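Print this page | E-mail this page

Plimar Collection Station: Set-Up and Operating Guide
Section 7. Recording Demonstrations for Shelf Tasks

7.1 Scope

This section covers recording of pick, place and restock demonstrations with the Plimar station and a two-finger gripper. It assumes that the arm has been homed, the wrist camera has been focused, and the Brevura recorder is installed on the station computer. For wiring and mounting, see Section 3.

7.2 Before you record

1. Clear the tabletop and wipe it with a dry cloth. Do not use a glossy mat.
2. Set the overhead lights to the level used for the rest of the task set. Close any blinds.
3. Open Brevura and select the task file. The task file sets the instruction text, the start pose and the time limit.
4. Open and close the gripper once from the hand controller. If the fingers do not meet evenly, repeat the finger alignment in Section 4.
5. Check that both fingertips are visible in the wrist view with the gripper fully open.

CAUTION: Keep hands outside the marked work area whenever the arm is enabled. The pause pedal holds the arm in position but does not remove power.

7.3 Placing the items

1. Put the display rack within reach of the arm. Turn it to a new angle at the start of each batch.
2. Load the rack from the item list in the task file. Mix shapes: flat wrapped bars, boxes and small round containers.
3. Place at least one basket or tray on the table as a second location.
4. Leave items that are not part of the task in view. A policy trained only on tidy tables tends to fail on crowded ones.
5. Move the arm to the start pose and save a reference still.

NOTE: Clear racks produce bright reflections along their edges. Do not try to remove them with tape or matte spray. If a reflection hides the target item completely, turn the rack a few degrees and save the still again.

7.4 Recording an episode

1. Press Start. Wait for the tone before moving the controller.
2. Approach the target from above at a steady speed. Avoid stopping in midair.
3. Align the fingers across the narrow side of the item and close until the force bar turns green.
4. Lift clear of the shelf lip before moving sideways.
5. Lower the item to the goal location, open the fingers and back away.
6. Press Stop within two seconds of the release.
7. Mark the episode Success, Fail or Discard.

Record 12 episodes per layout, then change the layout. A full batch is nine layouts.
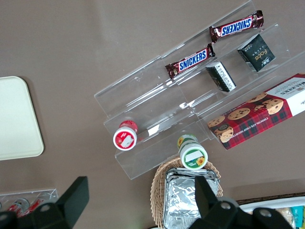
Use Fail when the item was dropped, knocked over or left in the wrong place, and the motion was otherwise normal. Use Discard for operator errors, such as an early start or a hand in view. Failed episodes are kept and exported with their own label. Discarded episodes are deleted when the batch is closed and cannot be recovered.

CAUTION: Thin foil and soft packaging deform under the default grip force. Lower the force limit to the Light setting before handling them, and replace any item that no longer holds its shape.

7.5 Closing the batch

1. Select Review and play each episode at double speed.
2. Confirm that the instruction text matches the item that was moved.
3. Select Close Batch. The recorder writes one folder per layout, with the reference still at the top level.
4. If error 53 appears, the wrist camera and joint logs are out of step. Restart the recorder and repeat the last layout only.

Related items

Section 3: Mounting the Arm and Wrist Camera
Section 4: Finger Alignment and Grip Force
Section 9: Exporting Batches from Brevura
MacPherson Hand Controller: Button Reference
Clurnbridge Pause Pedal: Installation Sheet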